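About the Vorside Robotics Club

Mobile manipulation for high school students, in simulation first

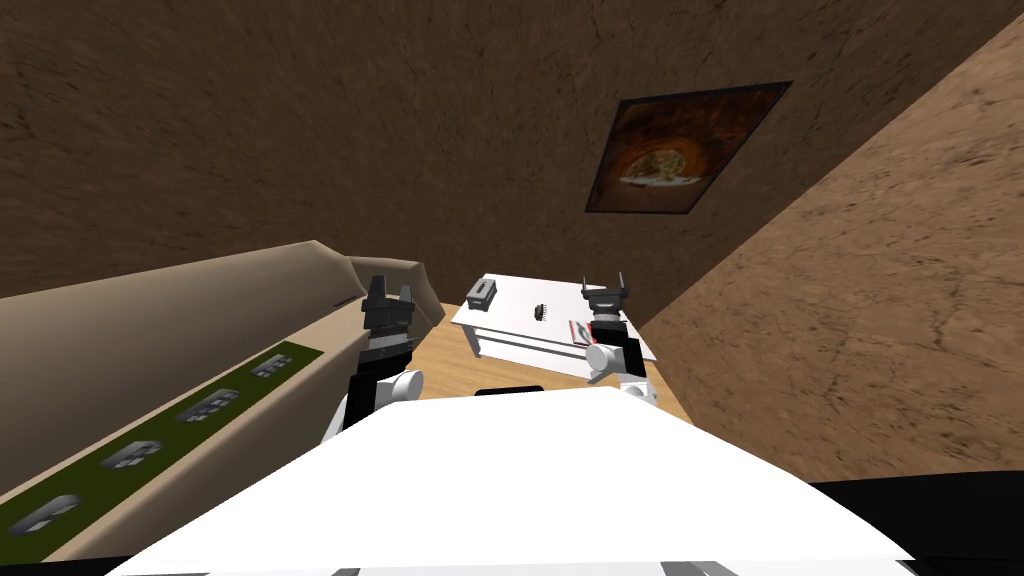
Two-arm robot at the white table in one of the club's simulated rooms. View from above the torso.

The Vorside Robotics Club is an after-school engineering program for students in grades 9 through 12. Members write software that lets a two-arm robot find, reach, grasp and put down household objects. Most of the work is done in simulation. A smaller part is done on a single benchtop arm in the shop.

The club meets on school days after the last period and on one Saturday each month during the season. The season starts in November and ends with the spring showcase.

What we work on

The club's main project is called Rillow. It is a set of simulated rooms, a robot model, a task list and a scoring script. Every member installs the same copy at the start of the season. Changes to the shared copy go through review by two other members before they are merged.

A Rillow task has a start state, a goal state and a time limit. The robot starts in front of a piece of furniture with objects on it. The student's program gets the simulated camera view and the joint positions, and sends joint commands back. The scoring script checks the final position of each object against the goal. Partial credit is given for a stable grasp even if the object is dropped later.

Rooms are kept plain. There is a floor, two or more walls, a few large pieces of furniture and a work surface. Wall and floor textures are swapped between runs so that a program tuned to one background will fail on the next. Students find this annoying in the first month. It is left on by default.

Table tasks are the standard entry point. The table is low and the objects are small, so the approach angle of the gripper matters. Thin, flat objects are scored separately from boxy ones. A card or booklet lying flat gives a parallel-jaw gripper very little to close on, and the usual solution is to slide it past the edge of the table before grasping. Members who want to try a different method are free to do so, and the scoring script does not care how the object got there.

The current task set has 40 tasks. Of these, 17 use both arms. Two-arm tasks are harder to plan, mainly because the arms can collide with each other and with the torso. The collision check runs at every step and ends the trial on contact between any two robot links.

How the program is organized

New members spend their first weeks on a fixed series of exercises:

Week 1: install, run a stock task, read the log
Week 2: coordinate frames and joint limits
Week 3: forward kinematics by hand, then in code
Week 4: inverse kinematics with the supplied solver
Week 5: gripper control and contact
Week 6: first scored task

After week 6, members join one of four groups. Perception works on object detection and pose. Planning works on arm motion and collision avoidance. Control works on grippers, gains and timing. Environments builds the rooms, the furniture and the objects, and maintains the scoring script. Switching groups is allowed at the end of any month.

Students with no programming background are accepted. They should expect to spend extra time on the Python worksheets, which are handed out at sign-up and can be done at home. Calculus is not needed. Trigonometry is, and the worksheets cover the parts that come up.

Background

The club began as a line-following robot group in a corner of the metal shop. It moved to manipulation when the school received a used benchtop arm from Jukorgate, a local maker of packaging equipment. The arm had one gripper, no manual and a damaged wrist cable. Repairing it took most of a semester and produced the wiring notes that are still posted next to it.

One arm was not enough for a full club. Members waited a long time for a turn and wrote very little code while waiting. Rillow was started to fix that. The first version had one room and one box. The room is still in the current release as Room 0 and is used to test new installs.

Last season the club logged 3299 scored trials. Of those, 2872 ran to the end without a collision stop. Completed does not mean successful, and the two figures are reported separately in the season log. Failed trials are kept with their random seeds so that they can be replayed. New members are assigned a few to diagnose as part of week 6.

Competition

The club enters one event each year, the Perron Manipulation Challenge, held for schools in the region. Teams submit code in advance, and it is run on rooms the teams have not seen. The final round adds a written report and a short oral review. Team selection is based on scores from the last month before the entry deadline. Grade level is not considered.

Members who do not compete can present at the spring showcase. A showcase project needs a stated question, a method, a log and a result. Negative results are accepted. A recent one compared two ways of picking a grasp point on small irregular objects and found no measurable difference between them.

Equipment

Desktop computers in Room 17, available during club hours
One benchtop arm with parallel-jaw gripper (safety test required)
One bench supply, two soldering stations, basic hand tools
Shared storage for code, logs and replays

Members may use their own laptops. Rillow runs without a graphics card if the camera resolution is lowered, though perception tasks will be slow.

Rules

Safety glasses are worn inside the taped area whenever the benchtop arm is powered. The arm is not run by one person alone. Code that has not passed in simulation is not run on hardware. Borrowed code is credited in the file header, including code from other members.

Joining

Sign-up sheets are at the front office and outside Room 17. Enrollment is open until the end of November. Students who miss that date can join the Environments group at any point in the season and move to another group later. There is no fee. A signed shop form is required before using any tools.

Parents and teachers who want to see a session can come to any Saturday meeting. The logs and the current task list are on the Downloads page.

Page last updated February 15, 2020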